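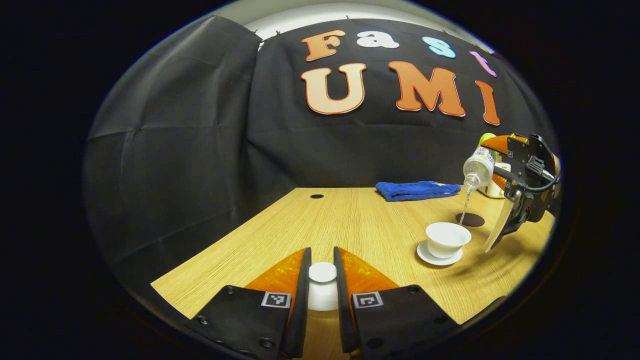

I need new glasses and want an orange tint put on them for evening driving and for the lights at work, and I'm getting different answers from different opticians. The branch in Pustthorpe says they can order a solid tint but only have brown, grey and green samples to show me. The orange I want is close to the two pads in the photo, see-through but still a proper strong orange against the black. Finovano quoted £100 on top of the lenses and said they couldn't promise the shade. Has anyone had this done, and did it come back the colour you asked for?

Posted by pelham_wick, 8 replies

marrowfat
Had one done a few years ago. It came back paler than I wanted and they redid it once without charge. Ask what the remake period is before you pay. Mine was 14 days from collection and I only just made it.

Tilly_OD
I'm an optometrist. Please don't put a strong orange tint on anything you plan to drive in after dark. Any tint takes light away and at night you need all of it. If headlights bother you, book a sight test and mention it when you arrive. It can be a small change in prescription or the start of a cataract, and a tint will fix neither.

pelham_wick
Thanks both. I had a test in July and was told all fine, slight change in the left eye. I did mention headlights but the chap didn't say much about it.

gantry9
I've worn yellow ones for night driving for years and never had a problem. They make everything look brighter. I think opticians are overcautious on this.

Tilly_OD
They look brighter, but less light is reaching your eye. Plenty of people like how yellow lenses feel and I'm not going to argue with that – I still wouldn't have them behind the wheel at night.

gantry9
We'll have to disagree then.

Mayuree Sukprasert
I do the dispensing in a small practice. Two separate jobs here, I think. For driving, clear lenses with a good anti-reflection coating, kept clean. For the lights at work, a second pair with the tint. On the colour, take a real object in with you and not a picture on your phone, as screens vary a lot. If you have something in that orange, hold it against a window in the shop and ask them to write down which sample it is nearest to. Most labs can copy a physical sample if you let them keep it for the order. Also check the lens material, some take dye better than others and the high index ones can be awkward.

marrowfat
Seconding the second pair. I use an old frame for my tinted ones. The shop charged me a small fee to reglaze it and made me sign something in case it snapped.

pelham_wick
That makes sense. I've got an old Pîrvu frame in a drawer that would do. I'll get clear ones with the coating for the car and ask about reglazing the old one in orange. I'll also go back about the headlights and see if I can get a different optometrist this time. Will ring Pustthorpe in the morning and ask whether their lab will take a sample.

Forum > Eyes and Glasses > Lenses and Coatings > Orange tint, who will do it?
2,928 views · 8 replies · 0 shares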